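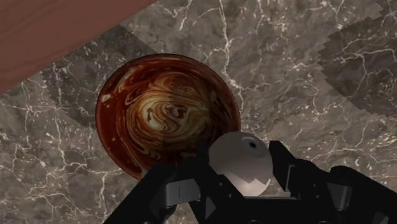

Home users should be able to see which of their devices send data out of the house, and to stop it without calling anyone, Zoia Dmytriv told attendees at the opening of the June developer meeting in Tautahi, where version 5 of the Flolow home gateway software was released.

**Flolow 5 adds per-device outbound rules, encrypted local backup and a rewritten DNS filter**

TAUTAHI, June. Pollel, the developer of the Flolow gateway software, has made version 5 available for download. Flolow is a free, open-source system image for small single-board computers. It is installed between the modem and the home network and provides name resolution, tracker filtering, a firewall and a file store that stays on the owner's premises.

The release replaces the version 4 series, which will receive security fixes for another 7 months. Existing installations can be upgraded in place. A full reinstall is needed only where the storage volume was created without encryption and the owner wants to change that.

## Per-device outbound rules

In version 4, firewall rules applied to the whole network or to a manually entered address. Version 5 assigns each device a persistent identity based on its hardware address, its DHCP fingerprint and, where present, its local service announcements. Rules follow the identity when the device receives a new address.

Three policies are supplied:

- **Open**: all outbound traffic is permitted and logged by destination only.
- **Listed**: outbound traffic is permitted to destinations the owner has approved. New destinations are held and shown in the web interface.
- **Local**: no traffic leaves the home network. Time synchronization is answered by the gateway.

New devices are placed under Listed by default. The default can be changed during setup or later under Network > Policies. Phones that randomize their hardware address are recognized after pairing with the gateway through a code shown in the web interface. Unpaired phones with random addresses are treated as guests and can't reach the file store.

"The request we received most often was for a television that could play files from the local disk and do nothing else," said Genowefa Szulc. "With Local set on the television, that is now one menu entry. In version 4 it took a custom rule set, and the rule set failed when the address lease expired."

## DNS filter

The filter has been rewritten as a separate process with its own memory limit. Previously, a large block list could exhaust memory on smaller boards and take the resolver down with it. If the filter process now stops, name resolution continues and a notice is written to the log. Owners who prefer the opposite behavior can set `filter.fail_mode = closed`.

Block lists are compiled on the gateway after download. On the reference board, the standard list set compiles in 972 milliseconds, and lookups against it are answered from memory. Lists are checked against a signature before use. An unsigned list can be added, but it must be confirmed by hand after every change.

The resolver supports encrypted upstream queries and will not fall back to plain queries unless told to. DNS requests from client devices to outside resolvers on the standard port are redirected to the gateway. Clients using their own encrypted resolvers are not redirected; they can be restricted with the Listed policy.

## Encrypted local backup

Backups can be written to a USB drive or to a second Flolow gateway at another location. Data is encrypted before it leaves the first gateway, and the receiving gateway holds no key. The key is generated at setup and printed as a sheet of words. Pollel keeps no copy, and a lost key can't be restored.

Gateway-to-gateway backup uses Movetti, a transfer protocol developed by Pollel and published under the same license as the rest of the system. Movetti sends changed blocks only and resumes after an interrupted connection. One of the two gateways must be reachable from outside, either directly or through a port forward. Relay support is planned for a later release and isn't included in version 5.

## Logging and retention

Connection logs are stored on the gateway and deleted after 5 days. The period can be shortened to zero. It can't be extended from the web interface. Query logs are off by default. No usage data, crash reports or installation counts are sent to Pollel, and the update check transmits only the version number being requested.

## Testing

The release candidate ran in 200 households before publication. Faults reported in that period are listed in the changelog with their status. Two remain open at release:

- Some printers announce themselves under a new name after waking and appear twice in the device list. Removing the older entry has no effect on printing.
- Restoring a backup from version 4 resets the web interface language to English.

## Upgrade notes

1. Update to the latest version 4 image first. Direct upgrades from earlier images are refused.
2. Export the configuration under System > Export.
3. Start the upgrade from System > Update. The gateway restarts twice, and the network is without internet access during both restarts.
4. Review the device list. Devices carried over from version 4 keep the Open policy until changed.

Custom firewall rules are imported but left inactive. Each one has to be reviewed and enabled separately.

## Availability

Flolow 5 can be downloaded from the Pollel project page along with source code, build instructions and signatures. Images are supplied for 64-bit ARM and x86 boards. Support for 32-bit ARM has ended with this release. The administrator manual is included in the image and can be read offline from the Help menu.

Press questions may be sent to the Pollel press desk through the contact form on the project page. Security reports should use the separate reporting address and the key published beside it.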